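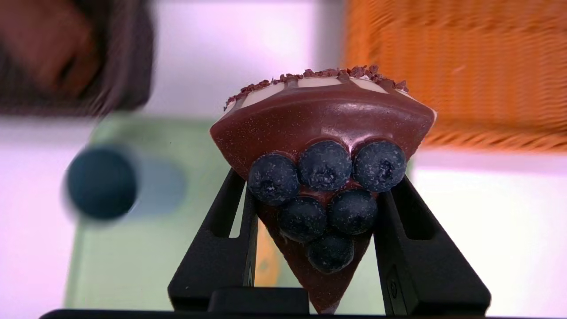
Two-finger gripper on the cake slice line: what happens to the finishing staff?

Posted by slicebench_nw in Food Production > Small Plant Automation

We are a bakery supplying cafés and farm shops from a single unit at Devolwood. Most of the volume is traybakes, but the part that costs us is the decorated wedge range, chiefly the chocolate glaze slice with the cream edge and the six blueberries on the face. Output on that one line was 1,964 slices last week. Each slice is lifted from the board by hand, checked, and set in its carton.

Management has a Vulta arm on trial with a parallel gripper and a wrist camera. It takes the wedge by its two flanks with the tip towards the palm. The supplier is Halvorsen and the trial runs until the end of October.

I supervise the finishing room on the early shift and need to write a staffing note before the review on Thursday. My points are these:

1. Is side gripping sensible on a glazed product, or should we be asking for a spatula-type lifter?
2. Who places the berries if the arm does the lifting? At present the same person does both.
3. What work is left for the finishers, and is it better or worse than what they have now?

I am not against the machine. Two of my team have had wrist trouble from the lifting. I would like to know what other sites found after the first few months, as the supplier's material stops at cycle time.

Tags: end effectors, bakery, job design, cobots

3 replies

coldroom_tech

Side gripping can work on a firm glaze, but the limit is the sponge and not the finish. Set the closing force on the weakest slice you would still sell, which will normally be one from the end of a bake held overnight. Do not set it on a fresh one. If the fingers are rigid, ask for food-grade pads and check that they come off without tools. Any slot or screw recess near the product has to be cleaned by somebody, and that somebody is currently missing from most staffing plans. On our site the gripper strip-down and wash takes 65 minutes a day across two shifts. It was not in the original case at all and came out of the finishers' hours.

A spatula lifter marks the flanks less but needs clearance under the slice, so you would have to change your boards. Price that before you ask for it.

On berries: keep them manual for now. Round fruit on a sloping glazed face moves when the slice is accelerated. If the berries go on before the lift, slow the first part of the move and leave the rest of the path at normal speed. If they go on after the lift, the person is placing fruit at the pace of the arm, and you need to decide who is allowed to change that pace. In my view it should be the person at the bench, from a control within reach, with no password.

Your risk assessment must cover the gripper and the product as well as the arm. A collaborative arm does not make the whole cell collaborative. Ask Halvorsen for force and pressure measurements taken with your fingers fitted.

Jestum_user

we got one, its fine. Staff didnt like it at first and now they do. Get the longer warranty

oldhand_finishing

I did slice finishing by hand for years and then ran a cell like this, so I can take your third point.

The lifting goes, and with it most of the wrist strain. What comes in is more standing and more looking. A finisher working by hand picks up a slice and knows from the feel that the sponge is under, or that the glaze has not set. The person beside the arm gets none of that. We had a spell of soft slices reaching customers that would have been stopped at the bench in the old arrangement. The cure was dull: a hand check of one slice from each board before it goes to the cell, entered on the sheet. Write it in as a duty with minutes against it.

Rotation matters more than it did. Watching is tiring in a different way, and after two hours people stop noticing a berry out of line. We moved people between berry placing, board checks and packing at every break. Those who were trained to clear a stop and re-teach a pick position were noticeably happier than those who had to ring for an engineer. Train everyone on the shift in that, including part-timers, and ask for it to be recognised in the grade. Our grade was not changed until more than a year later, and we lost good people over it.

Also get it in writing whether the hours saved will be taken out of the rota or put into other lines. If there is no answer before the review, put the question in the note itself so that it is minuted.

One disagreement with the reply from coldroom_tech. Letting the bench control the speed is right, but log the changes. We found the cell being slowed on the same product every week, and the cause was a glaze batch running thin. Without the log it would have been put down to the staff.

Comment from slicebench_nw

Thank you, the wash time and the hand check are both going in the note. The fingers on ours do have slots near the ends, so I will ask about cleaning those. Halvorsen have not given us any force measurements yet.

Comment from coldroom_tech

Agreed on logging. Make sure the log is visible to the shift as well as to the office.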